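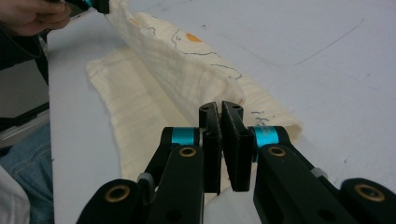

I have wanted to see the Wanigasekara cloth workshop in Clesbridge ever since my sister came home with one of their dish towels, and in July I finally got myself organized and went to their open day. I like crinkled cotton a silly amount. I dry dishes with it, I wrap bread in it, I once wore it as a scarf to a wedding (it was fine, people were nice about it). So you can imagine how I felt when I walked in and there was a thin cream cloth on a pale table, all soft wrinkles, the kind of gauzy stuff you want to pick up before you have even said hello to anyone. One part of it was lying pretty flat and smooth and the rest was in crinkles, and I stood over it for a good long while before Viola came and pulled me along to the tour.

Viola Barbieri is the friend I drag to everything. She drove, 45 minutes door to door, and there is free parking behind the building if you go in past the tile shop. The sign points the wrong way. Go in past the tile shop anyway!

Our tour was led by Malsha Dissanayake, who runs the finishing side and talks very fast and very happily. She started us in the yarn store, a long cold room that smells like cardboard, and then took us through to the looms. Only two were running, and that was plenty, believe me. You feel it in your teeth. They hand out foam earplugs at the door and I would put them in right away instead of holding them in my hand like I did.

What I wanted to know was how you get the crinkle, and I got a proper answer. At Wanigasekara they twist some of the yarns much harder than the others, so when the finished cloth gets its first hot wash those yarns pull up and the whole thing shrinks into wrinkles. It goes into the tub flat and boring and comes out looking like the surface of a pond. Malsha had before and after pieces to pass around and the after piece was so much narrower that a man in our group asked if she had mixed up two different cloths. She had not. She also said please, please stop ironing it, and looked straight at Viola, who does iron hers.

After that came folding, which sounds like the dull part and was my favorite. Elibariki Nyanda had set up a table where anybody could try the way they fold baby blankets for the shop. You lay the cloth down, let it relax, smooth it from the middle with the flat of your hand, and then fold it in thirds without pulling. The not pulling is really hard. Gauze wants to go off at a slant, and if you tug one corner to straighten it another corner wanders away. My first one looked like a napkin somebody had sat on. My third one was okay. Elibariki said okay, at least, and put it on the pile, though I suspect it got redone later.

There was coffee in the yard at three, and a lemon cake that went quickly, so don't hang around in the shop first like we did. We shared a bench with Sibel Uçar, who sews nightshirts out of the lighter weight and had come to complain, in a friendly way, about the new selvage. She told me to zigzag every raw edge before washing or I would end up with a bag of threads. I have since washed one piece without doing it, and yes, a bag of threads.

The shop is small and you have to be a bit brave with your elbows. Full-width pieces are on the back wall, seconds are in the bins under the window, and the seconds are where I spent my money. Most of mine have one thick yarn somewhere that I had to hunt for. I came home with two cream towels, a big undyed piece that is going to be a curtain for the bathroom, and a blanket for my niece. Viola bought a tablecloth and has promised not to iron it.

A few practical things. The yarn store has a step down that is easy to miss. The tour is all standing, but they will find you a stool if you ask at the desk. Kids are welcome in the folding room and the yard, and they keep the little ones out of the loom room. You can pay by card in the shop but the cake is cash only. They're doing another open day before the holidays, and I've already put my name down for the dyeing table, which was full this time.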